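The order from the ministry reached Grendcombe at 17 minutes past six. Channel Oline was to drop the evening film and carry the farm serial, all 500 episodes, starting in November.

Latifa Belhaj read it twice and opened the schedule. The serial ran 2 minutes over its slot. She moved the weather.

"Who asked for this?" said Berhanu Yimer.

"It has a reference number."

"And the dubbing?"

"Peltusberg has voices for the first season. After that, subtitles."

He signed the transmission sheet - initials only, as the form required. She logged the change, attached the order and sent a copy upstairs. The film went back to the archive under its old shelf mark. At seven the test signal came up clean.
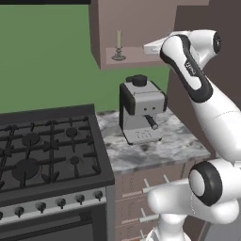

Robot arm and espresso machine, computer rendering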